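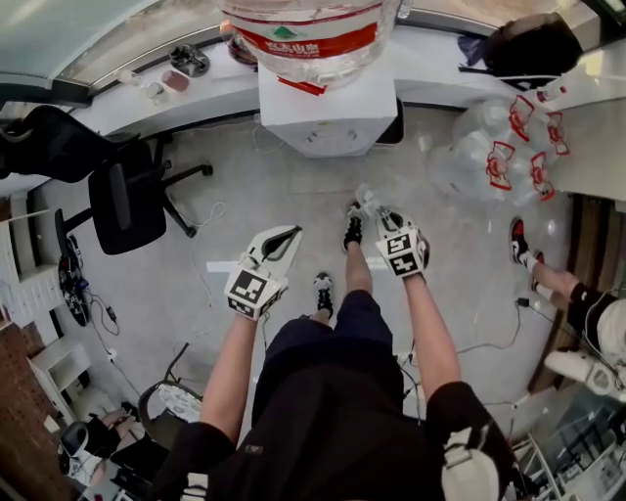 Handheld grippers, one per hand, with the square markers in view. Keep an eye on the cables on the floor too.

Week 3 notes: when the tracking goes bad and you don't notice

Okay, so last time I ran out of room before I got to the failure, and the failure is the fun part! These notes cover what I said in class plus the bit I skipped. If you haven't done the Nisley reading yet, do it first, the section on marker poses especially, or half of this will sound like nonsense.

Quick recap. The Zastico set is our collection of handheld demonstrations: a person does a chore with a gripper in each hand, and later we replay the motion on the two Colon arms in the lab. For the replay to work we need to know where each gripper was, and how it was turned, at every moment. We get that from the square markers on the gripper bodies. So a bad marker reading means a bad pose, and a bad pose gets replayed by a motor that is a lot stronger than your wrist.

What went wrong

We had 1,171 demonstrations in the set when we started replaying. The first batch looked great and I got cocky (my own fault, I'd told everybody the filter was done). Then on one pick-up task the right arm came down nicely, stopped, and flipped its wrist most of the way over in one go. It clipped the edge of the bench, the force limit tripped, and the arm locked up with a bang you could hear down the hall. No one was inside the taped line. One finger was bent and the wrist cover cracked.

My first guess was the arm controller, and I lost most of an afternoon to it. Don't be me. The controller log showed it had done exactly what it was told. The command itself had the jump in it, so we went back to the recorded pose, and there it was.

Why the pose jumped

A flat square seen at a small size has two tilts that fit its four corners almost equally well. Draw a square on a card, hold it at arm's length, close one eye and rock it a little, and you'll get the idea. The solver picks whichever tilt has the smaller error. Add some blur and the winner can change from one reading to the next, so on paper the gripper swings over and swings back. The position hardly moves, only the rotation, and my filter only checked position. Ouch.

Once we knew what to look for, we found the same kind of jump in 52 demonstrations. In 14 of those the flip lasted long enough that a smoother would have turned it into a slow, believable twist, and those are the ones that scare me. A sharp jump is easy to catch. A smooth wrong motion looks like something a person might want to do!

What we changed

The filter now checks rotation speed as well as position. If two markers on the same gripper can be read, their poses have to agree, and if only one can be read we compare it with the previous good pose. Anything that fails gets thrown out and stays out. We don't patch the gap anymore.

On the arm side, there's now a hard cap on wrist speed in the controller, set separately from the replay script. We should have had that from day one. The Tóth checklist (it's in the course folder, two pages, please print it) has you test the cap with the gripper empty before you load any recording.

Floor stuff, for those of you recording this week

Walk your path once with your hands free. Cords and chargers get moved or taped down before you pick up the grippers, and so does anything small you could step on. When you're watching your hands you are not watching your feet, and with both hands full you can't catch yourself. If you do trip, drop the grippers. I mean it, I can print more fingers.

For next time

Take one of the flagged recordings and plot rotation against time for each gripper. Mark where you think the flip starts and ends, then write me a paragraph on what the arm would have done with no speed cap. Rough plots are fine. If your curves look perfectly clean, check that you haven't loaded the smoothed version, which sits in the same folder under nearly the same name (I'll fix that).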